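Liner keeps sliding down inside a small wastebasket
Posted in Household

Nermin Polat
I put thin printed liners in a woven wastebasket, and by Tuesday the bag has slumped to the bottom. I do the change on a little wooden table. 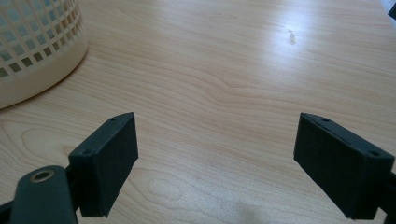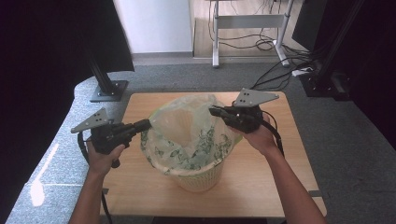

2 replies

Magnus Kerr
Pull the bag up, open the mouth wide and fold more of it over the outside. Then press down inside to let the air out. If it still slips, knot the slack at one side under the rim.

Kaan Başaran
Get a smaller size. I bought a roll of 100 from Brillico and they stay put.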